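About Jetance

Jetance makes hand-held grippers for teaching robots. A person holds the tool, does a job with it, and the camera on the tool records the motion. The recording is then used to train an arm. We sell the grippers, the training to use them, and a repair service.

We started in a rented room in Murkeck with one bench and a box of spare finger pads. The shop is still in Murkeck. Our first model was too heavy to hold for a full shift, so we dropped it and began again with the Brorkuvmont, our current kit.
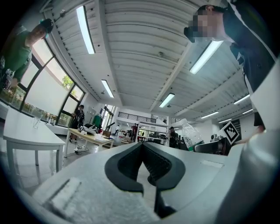 Working with the hand-held grippers, seen from the tool's own camera.

A Brorkuvmont kit comes with two grippers, a set of printed markers, spare pads and a hard case. Pads are wear parts. We sell them in packs of 40, and changing one takes a small screwdriver and a few minutes. Larger orders of 100 packs ship from our Villanueva warehouse - allow an extra week for those.

Training is done at your site or ours. Groups are kept small so that everyone gets time with a gripper in hand. We cover holding the tool, keeping the markers in view, and checking recordings before you leave the room.

Repairs go to Jetance Service, Unit 2079, Murkeck. Please put the kit number on the outside of the case. The service desk closes for two weeks in December.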